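The Table Comes First

Gönül Dursun has packed up so many kitchens that she no longer remembers which drawer she started with in any of them. What she does remember, and will tell you over a second glass of tea whether or not you asked for it, is the table. Before a single cupboard is opened, before anyone goes looking for tape, she clears the biggest table in the place and wipes it down from one end to the other.

"People want to pack on the floor," she told me, with the kind of sigh my grandmother used to save for store-bought pastry. "Then their knees hurt, and by lunchtime they're putting soup bowls in with the shoes."

I met her through Landry, the small moving and storage firm where she has worked for 11 years, and I spent a morning with her there learning how to wrap, bag and sort my own belongings (a humbling business, I can tell you, when your belongings include three separate bags of rubber bands). Her favorite kind of table is pale wood with a smooth top and rounded corners. Small things show up nicely against it, she says, and a bag slides across without catching on anything.

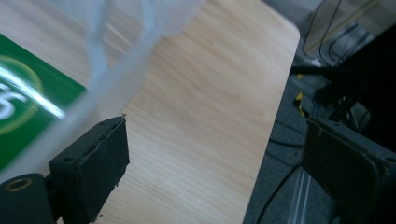

The bags themselves are a matter of some feeling. Gönül likes the thin, cloudy plastic kind you can half see through, and she goes through them at a rate that makes her colleague Ertuğrul Ateş wince. He is a box man, and he would put a single teaspoon in a box if you let him. The two of them have been having this argument for years, quite happily, and I was asked to take sides before I had even got my coat off.

Her way goes like this. Anything that belongs together goes into one bag, and the bag stays open until the whole room is done, as you will always find one more piece of the set behind the radiator. Paper and cards go in flat. Nothing gets tied in a knot, ever! A loose fold is plenty, and you'll be grateful for it when you're hunting for the can opener that first evening.

I went home and tried it on the desk in my spare room, which took me 90 minutes and most of a pot of coffee. The rubber bands now live in one bag, folded over at the top, and I've started eyeing the hall closet.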